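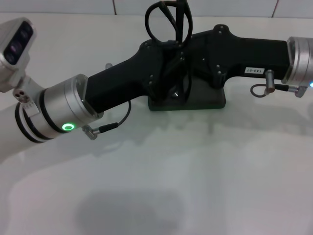 Visit report: Polat ceramic tile works, Zavport
2019-04-07

Access was by the east gate, where visitors sign in and are issued overshoes and ear plugs. The works opens to the public twice a year, in spring and again in October. Our group was taken round by Yavuz Öztürkmen, the kiln supervisor, and the tour followed the material from the clay store to the packing hall.

**Raw materials.** Two clays, feldspar and sand are held in covered bays. The body is wet-milled, sieved and pumped to a spray dryer, which delivers granules to the silos. Moisture is checked at the silo outlet by drying a weighed sample. The operator writes the result on a card clipped to the silo leg, and the same figure is entered in the control room at the end of the shift. The two did not agree on the card I looked at. Öztürkmen put this down to rounding.

**Pressing.** One press was running, making plain white wall tile. The dies are heated to stop the granules sticking. Noise at the guard rail made questions impossible, so these were held over to the corridor. Mulugeta Zeleke asked about die wear and was told that the liners are changed on appearance, with no fixed interval.

**Glazing.** Tiles pass under a curtain of glaze on two belts. The line had stopped for cleaning when we arrived, and we saw it restart. The first tiles after a restart are scrapped. Edge scraping is done by rotating sponges, and the waste water goes back to the mill by way of a settling tank. The floor here is steep and slippery, and a handrail on the tank side would be an improvement.

**Kiln.** The roller kiln is 74 m long and fires at 1168 °C at the peak. The cycle for this tile is just over 30 minutes, cold to cold. Readings are taken from thermocouples above and below the rollers, and the difference between the two is used to correct curvature. If the centre of the tile rises, the lower burners are adjusted first. Rollers are drawn out and replaced while the kiln is hot. We were shown a used one with glaze build-up at one end.

**Sorting and test room.** Flatness and size are measured on the belt, and surface faults are marked by eye under strip lights. Breaking strength is tested on a three-point rig; the sample we watched failed at 600 N. Şükran Karabulut, who runs the test room, also showed us crazing samples from the autoclave, stained with ink to bring out the cracks.

**Points to follow up**

- Firing curve for the thicker floor tile. Öztürkmen will send it.
- Whether the settling tank sludge affects body colour.
- Karabulut's method for cutting small test bars without chipping the glaze.

The canteen closes at two. The bus back to Zavport station leaves from the west gate, a ten-minute walk from the sign-in desk.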